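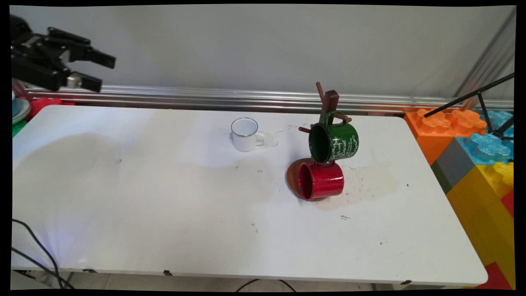
OK so it's equipment budget season again and I promised Heriberto Huanca a number by Saturday. Thread, mostly so I can think out loud.

Biggest question is a second arm. We got quotes from Flernimach and Clellel. Clellel is cheaper until you add the gripper, and then they're basically tied. Ugh.

Fingertip pads are the sneaky one! $282 a set from Kalmont, and I budgeted for exactly one set last year. Never again -- I'm putting in for three.

Mugs and a mug tree, on the other hand? Thrift store. Enamel ones are great, they don't shatter when they get dropped (and they get dropped). I'm giving props $100 for the whole year and feeling generous.

Also want more aluminum rail. Taipe wants $1,796 for the full kit with brackets, 16 weeks lead time. SIXTEEN. If we don't order in May we can forget about fall.

Folding table stays. It's stained and I love it.

If anyone's bought from Clellel, how is their support? Do they pick up the phone? Replies or DMs both fine, I need to send this thing off.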